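Settling Time

Lidovthorpe, 10/05/2023

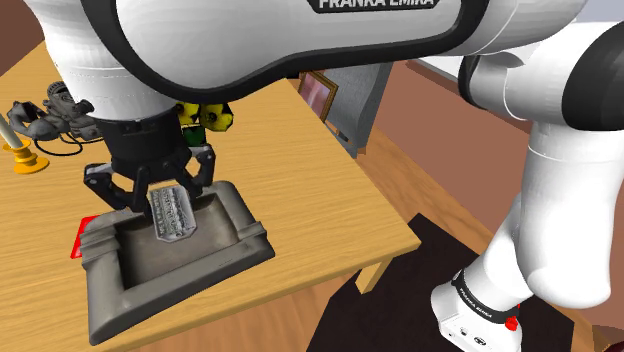

1. Method

Rutilio Ocampo wrote the method section first. He always did, before he had a result to be disappointed by.

The policy was trained in simulation only. Each trial began with the metal piece at a random pose on the table and ended when it rested in the tray or when the clock ran out. The clock ran out at 15 seconds. Clutter was drawn from the Cabrera object set: the candlestick, the yellow pieces, the green block. Wall color, floor texture and the tilt of the picture were randomized between trials. The tray was not. Its mass, friction and position were fixed, and he gave all three in a table.

He described the release condition in one sentence. The fingers open when the estimated contact force at the lower end of the piece exceeds a threshold. He read the sentence back and left it alone.

2. Result

The policy placed the piece in 10 trials out of every 15. The baseline, called Serier, placed it in 2. Ocampo put the numbers side by side and did not use the word "significant."

He sent the draft to Tsung-han Wan, who had written the contact model and had moved to the Brendau office in December. Wan replied in the evening with one line.

"What is it doing in the last half second?"

Ocampo opened a successful trial and stepped through it. The arm brought the piece over the hollow of the tray, upright and slightly tilted. It lowered. The lower end touched. The force estimate crossed the threshold, and the fingers stayed closed. The arm waited. Then it opened.

He measured the wait. He opened a second trial and measured it again. The two values matched to the last digit the log would print.

3. Discussion

No term in the reward paid for waiting. A small one charged for it. Ocampo checked the controller for a delay and found none. He checked the logger. He retrained from a new seed overnight and in the morning the wait was there, the same length.

He called Wan.

"It's the solver," Wan said. "When I wrote the contact model, the piece used to jitter after touchdown. If you let go early it jumped out of the tray. I put in a settling window. Anything released inside the window got kicked."

"That isn't in the documentation."

"I took it out. I thought I took it out."

Ocampo heard typing, then a long gap without any.

"It's still there," Wan said. "I commented out the wrong block."

Ocampo looked at the paused trial, the piece held upright between two fingers. The policy had been given no description of the window. It had dropped the piece early, many thousands of times, and had been kicked, and had worked out the length of Wan's mistake to the millisecond.

"Do you want me to fix it?" Wan asked.

"Yes. Then I rerun everything."

"And the wait?"

"It goes away, presumably. There's a time cost."

4. Limitations

The corrected model took two days to validate. Ocampo retrained under the same seeds and rewrote the table. The placement rate rose. The wait was gone from every trial he opened.

He kept the old weights in a folder labeled with Wan's initials. Under Limitations he added a paragraph on the settling window, its cause and its measured length, and asked Wan to check the number.

Wan changed nothing in it except the spelling of "millisecond."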